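The Price of a Hand: How One Institute Planned Its Largest Equipment Purchase

By Amarachi Oyelaran

When the board of the Dunham Institute for Applied Mechanics approved the purchase of a two-armed robot with five-fingered hands, the vote took less time than the reading of the minutes. The planning that came before it had filled most of two years and a binder of 426 pages, which now stands on a shelf in the office of Bohumila Štefanec, head of procurement.

The binder is consulted often. Other departments ask to borrow it, and at least one neighboring college has requested a copy of the section on service contracts. Štefanec is willing to lend it, with the warning that the first third describes a machine the institute did not buy.

The original request, submitted by the manipulation laboratory under Dušan Doležal, was for a single industrial arm with a two-jaw gripper. It was a modest proposal and could have been met from the annual equipment fund. Reviewers returned it with one question: which of the laboratory's planned studies could be carried out with that gripper, and which could not? Doležal's group went through its research plan line by line. Much of the plan concerned household objects, and much of that concerned objects made for human fingers. The request was withdrawn and rewritten.

"We had asked for what we thought we could get," Doležal said. "The reviewers were right to send it back. It cost us a season, and it would have cost us a good deal more to find out afterward."

The second request was for a complete system, and it changed the nature of the budget. A purchase of that size at Dunham must be accompanied by a statement of all costs over the expected life of the equipment. Štefanec's office supplies a form for the purpose, last revised for the purchase of a milling machine. Its categories are delivery, installation, power, consumables, repair and disposal. The laboratory found that it needed several more, among them training, software renewal, spare fingers and the hours of the technician who would look after the system.

Spare fingers became the most debated line in the document. The hands under consideration had many small moving parts, and the two suppliers that reached the final round, Willo and Ďurica, took different positions on how those parts should be replaced. Willo offered a fixed annual fee and required that a damaged hand be returned to its workshop. Ďurica sold finger modules separately and trained the customer's staff to fit them. On paper the Willo offer was easier to budget. The Ďurica offer was cheaper in a quiet year and more expensive in a bad one.

Vojtěch Zelenák, the laboratory's senior technician, argued for the second arrangement. His memorandum, reproduced in full in the binder, makes the case in terms of lost time. A hand in transit is a hand out of use, he wrote, and students on fixed-term projects cannot wait for a parcel. The institute accepted his reasoning and set aside a repair reserve, to be reviewed each September.

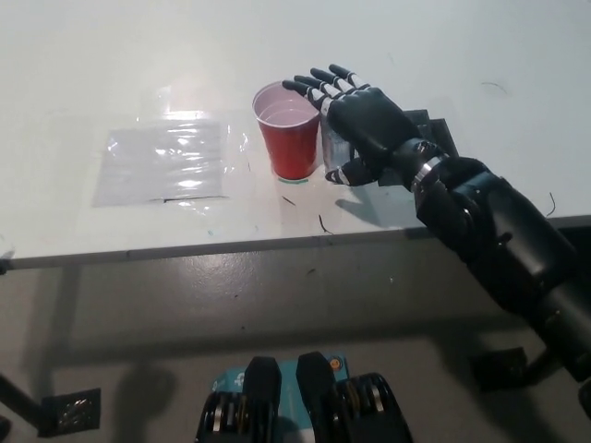

The robot's hand beside a cup on the laboratory worktable. Each finger is built in black segments with white bands at the joints.

The everyday work of the laboratory does not look costly. A great deal of it concerns cups. Doležal's students have a standing order for disposable ones and go through 200 in a busy term. The item appears in the budget under consumables, next to tape, markers and paper towels, and it is the only line in the document that no reviewer questioned.

Preparation of the room was another matter. The laboratory occupies a former drafting studio, and its power supply had been laid out for lamps. A survey by the buildings office listed 19 items to be completed before delivery could be accepted, from new circuits to a wider door. None was large. Taken together, they came to more than the laboratory had allowed, and the difference was met by postponing the replacement of the studio's windows.

Virgil Căpraru, who advises the institute on capital planning, regards this as the most common fault in requests of the kind. Departments obtain careful quotations for the machine, he said, and then estimate the room from memory. He now recommends that the buildings survey be ordered before any supplier is contacted. Dunham adopted the recommendation for all purchases above the annual fund limit.

He also recommends that a laboratory state in advance what it will stop doing. New equipment takes up staff hours, and those hours come from somewhere. In this case the laboratory gave up its outside testing service, a small program that had brought in steady fees from manufacturers of kitchen goods. The loss of income is recorded in the budget as a cost of the robot. Doležal objected to that entry at the time and has since asked that it remain.

Training was provided by the supplier over two weeks and attended by Zelenák and four students. The contract had called for a single session. Štefanec negotiated the second week in exchange for earlier payment of the final installment, a change that required the approval of the finance office and added a further eleven pages to the binder.

A proposal for a second system is already in draft. It would be shared with the Clamwood campus, where a group working on assistive equipment has expressed interest. The draft assumes that spare parts can be held in common and that one technician can serve both sites, an assumption Zelenák has marked in the margin for discussion. The survey of the Clamwood room has been ordered, and supplier quotations will be requested once the buildings office has reported.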